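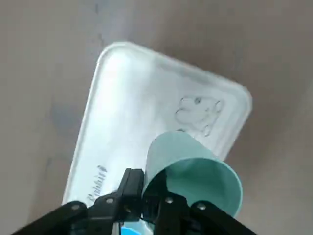
Faded lettering on a plastic kids' tray

Mebrat Woldegiorgis
I have a white plastic tray, the shallow kind with rounded corners and an animal molded into the floor. The lettering near the edge is wearing off. I'd like to keep what's left. Is it the dishwasher doing this? The mint green cup we use with it looks fine.
November 24, 2023

Ramiro Peñalver
Probably the dishwasher, yes. Wash it by hand in warm water with a soft cloth and no scouring powder. The raised animal is part of the plastic, so it should hold up — the lettering may not.

Aidan Kavanagh
mine went the same way, just use it

Guangming Deng
Top rack was no better for ours. I wouldn't put clear nail polish over the letters like some people do. It chips, and it's a tray for food.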